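I have been reading the restocking numbers for our stretch of the river again, and I still don't buy them.

The line from Pawlak, the outfit that runs the hatchery, is that 1,100 young trout went in below the old mill in September and that the release was "highly successful." Successful at what? The fish left the truck alive. I'd hope so. What I want to know is how many were there in spring, and the report has nothing on that. It has a paragraph on community engagement and a map in three shades of blue.

I asked Sharon Rugemalira, who used to do fish surveys for a living and now mostly argues with me by email. She thinks I'm too hard on them. Her point is that counting fish afterward costs more than raising them, and the grant only covered the raising. Fine, but then don't call it a success. Call it a delivery.

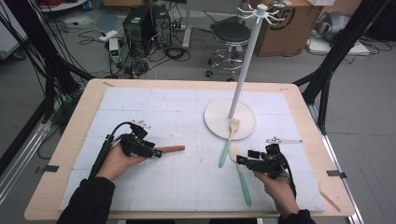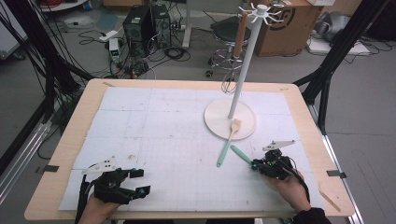
Kitchen tools with mint-green or teal handles, on a white gridded board.

There were 4 release points on the map. I've walked to all of them. Two are decent, with gravel and some shade from the alders. The other two are slow, silty water where I have never seen a trout of any size, and I've been going there since before my knees got bad. Maybe young fish like it better than I think. I'd be glad to see the reasoning written down somewhere.

Aarti Rawat wrote in after my last post to say that the same thing went on at Jalto, up the valley, where they stocked the lake year after year and then stopped when the money moved elsewhere. She wanted to know if any of those fish ever bred. I wrote to the address on the Jalto site and got an automatic reply, then a second automatic reply thanking me for the first.

None of this means stocking is a bad idea. If the wild fish are gone and the water is clean enough, putting some back seems reasonable to me. But the water part comes first, and the drain by the feed store still runs brown after every hard rain – I've mentioned it twice on this blog and once at a public meeting, where it was noted.

I've asked Pawlak for the spring survey, if they did one. I'll post whatever they send.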